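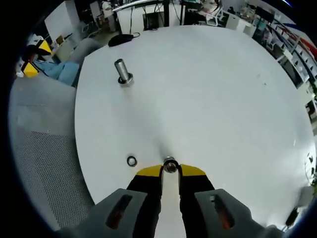
Triren opens fixed-fee tenancy dispute service in Plullville and Drellwood

Law firm Triren has introduced a fixed-fee service for tenants and small landlords involved in deposit, repair and possession disputes. The service is available from July at the firm's offices in Plullville and Drellwood, and replaces the hourly billing previously applied to this type of work.

The service is divided into six stages, each with its own written fee. The first covers a review of the tenancy agreement, inventory and correspondence. Later stages cover the letter before claim, negotiation or mediation, issue of proceedings, preparation for the hearing, and enforcement. Clients may stop at the end of any stage and pay nothing for the stages not started.

The fee for the first stage is £496, including VAT. Court fees, expert reports and the cost of a barrister are charged separately and are quoted before they are incurred. Where a dispute is settled during a stage, the fee for that stage remains payable in full.

Triren reviewed 2444 closed housing files before setting the fees. Almost 2000 of these ended without a contested hearing, most of them after an exchange of letters between the parties. The firm has set the fees for the early stages on that basis - the later stages are priced according to the length of hearing requested.

Documents are submitted through Sakai, the firm's online case system. Clients can upload agreements, photographs, rent statements and messages, and can see the date on which each item was read by the solicitor handling the file. Paper documents are accepted at both offices and scanned on receipt.

The service does not cover commercial leases, boundary disputes or claims for personal injury. Claims already issued at court can be taken on from the fourth stage, subject to a check of the deadlines set by the court. Clients who may qualify for legal aid will be told so at the first appointment.

Appointments can be booked at either office or by telephone. Clients are asked to bring proof of identity, the signed tenancy agreement and any notice served by either party. The Drellwood office remains open until 7pm for housing appointments.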